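4.2 Finger comparison on the basket-unloading task

The second set of trials compared two finger designs on the same pair of arms. The first was the Carard finger, a long, flat design with a matte pad and a shallow recess near the tip. The second was the Ferley finger, which is shorter, has a curved rubber pad, and closes with less travel. Both were driven by the same wrist motor and the same controller, so the only changes between conditions were the fingers and the tool offset stored in the configuration file.

The task was to take soft items out of a plastic basket standing on the floor near a washing machine and hold them clear of the rim. We chose it because the basket walls limit the approach angle and the mesh tends to catch thin tips. A soft toy also deforms enough under load that a grasp which looks secure at closing time can still slip during the lift. Operators controlled both arms through the Siminel leader rig. Each operator completed a practice block of 16 episodes with each finger type before any data were kept.

We recorded 200 episodes in total, split evenly between the two designs. The order was randomized within each operator. An episode was counted as a success if the item cleared the rim and stayed in the fingers for five seconds. Episodes in which an operator touched the basket hard enough to move it were kept and scored in the same way, but they were flagged for the contact analysis in Section 4.4.

The Carard fingers succeeded in 82 of their 100 episodes. Most of their failures came at the moment of lift, when fabric slid out along the flat pad. Operators reported that they could see both tips through most of the approach in the wrist view (Figure 5), and that this made it easier to place one finger on each side of an item before closing. The Ferley fingers held fabric better once closed but were harder to place. Their tips dropped out of the wrist view during the last part of the descent, and operators often backed out and tried again. Their median episode was longer as a result, even when the grasp succeeded on the first closing.

The wrist camera position had a larger effect than we expected. With the standard Entili bracket, the long fingers take up a large share of the image and hide part of the item being grasped. We tried moving the camera higher on the wrist in a short pilot. The tips were then easier to see against the floor, but the camera housing hit the basket rim on steep approaches, so we returned to the standard bracket for all recorded episodes. A side mount would avoid this problem at the cost of a wider wrist, and we did not test one.

Two-arm episodes showed a further difference. When one gripper is already inside the basket, the second has little room to enter. The long fingers allowed the second wrist to stay outside the rim while the tips reached in, and wrist-to-wrist contact was rare. With the shorter fingers both wrists had to come down close to the rim, and the controller's collision margin stopped the motion in several episodes. We left the margin unchanged across conditions. Lowering it would probably have helped the Ferley fingers, but it would also have made the two sets of episodes hard to compare.

Figure 5. Wrist camera view with the Carard fingers open in front of the basket. The second gripper reaches in from the left, over the plush panda.

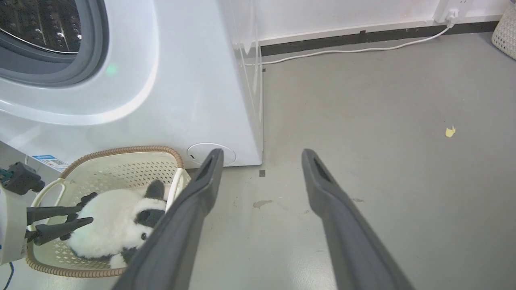 Pad wear was checked by Nikola Mladenović and Eleni Dimitriou after every block. The Carard pads were replaced once, at the midpoint of the trials, and the Ferley pads were used throughout. Success rates before and after the replacement are listed separately in the appendix.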